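Chore robots: common questions

Can a robot put shoes away yet?
Under supervision, yes. The Plilley cell places pairs on low stands. A single shoe lying on its side is still the hard case.

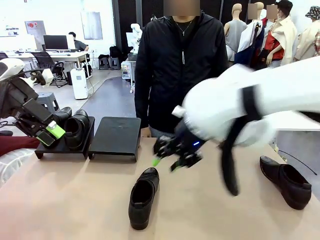
Cycle time is logged per shoe. In June we ran 200 placements; 15 needed a person to step in.

Does it handle other items?
Small rigid ones, such as a tape measure. Coiled cable is not supported.
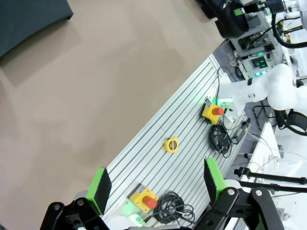
Emergency stops must stay within reach of the operator.

What about laundry?
No. Folding is not in release 2.

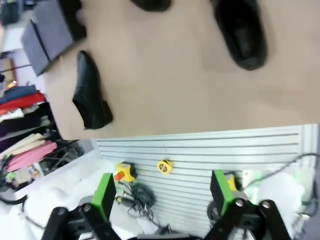 Black shoes on the tabletop, gripper open.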